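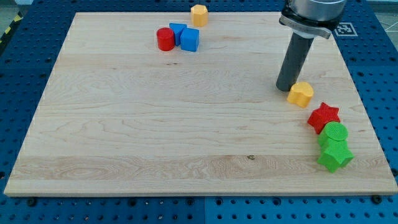
Household Money Coaching: Progress Report to the Galang Fund

Prepared by Bienvenido Pangilinan, program manager, Merari Family Finance
April 20, 2024

Summary

This report covers the first half of the grant year. The program offers free one-on-one coaching on emergency savings, debt repayment and workplace retirement plans to households in the Erkgate area. We enrolled 57 households against a target of 50 for the period. Spending is under budget in one line and on budget in the others. We are asking for one change to the workplan, described at the end.

Enrollment and attendance

Most households came to us through employers. The Clornora packing plant let us set up a table during open enrollment and that produced more sign-ups than flyers and the radio notice combined. Of the 57 households, 25 have finished all four coaching sessions. The rest are partway through, apart from six that stopped after the first meeting. Two of those six moved out of the area. We have called the other four and will try once more before closing their files.

Evening appointments fill first. Rodel Dumlao, our senior coach, now works two late shifts a week, and the wait for a first meeting has come down from five weeks to three.

Emergency savings

Each household sets its own savings goal at the first session. The most common goal is one month of rent and groceries. Among households that have finished, the average balance in the savings account opened through the program is $488. That is lower than we hoped for. Car repairs and medical bills drew down several accounts in the winter, and coaches recorded those withdrawals as a proper use of the money. We would like to report withdrawals separately in the next period so that a low balance is not read as a failure to save.

Retirement plans

Many participants had a workplace plan and did not know what was in it. Coaches go over the match, the vesting schedule and the fees, in that order. The second session has been rewritten around the question of how much to keep in any one kind of investment, and participants now bring their latest statement to it. Several had everything in a single company stock fund and thought of it as spread out, since the fund had a long name and its own fact sheet. Rodel talks through the point that money can sit in more than one place. Fourteen participants have since changed their contribution rate or their fund choices. We do not recommend specific funds, and anyone who asks for that is given a list of fee-only advisers. 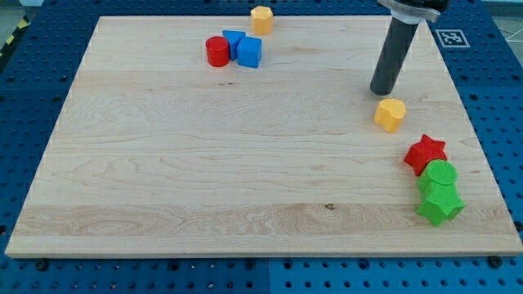

Beneficiary forms turned out to need more time than we had planned. Old forms still named former spouses or parents who had died, and in some cases no form was on file at all. Coaches had been leaving this to the last ten minutes of the fourth session. It now has a place in the third session, next to life insurance, and the handout has been shortened to one page. 

Budget

Staff costs and rent are on plan. Printing is under by $3,000 – we moved the workbook to a shorter format and ordered fewer copies. We ask to move that amount to interpreter hours, where demand has been higher than expected.

Next period

We plan to add a second employer site by July and to begin six-month follow-up calls with the households that have finished. The requested change to the workplan is to replace the two large evening workshops with eight small group sessions at the Erkgate office. The cost is the same. Please send a decision on this and on the printing funds to Bienvenido Pangilinan.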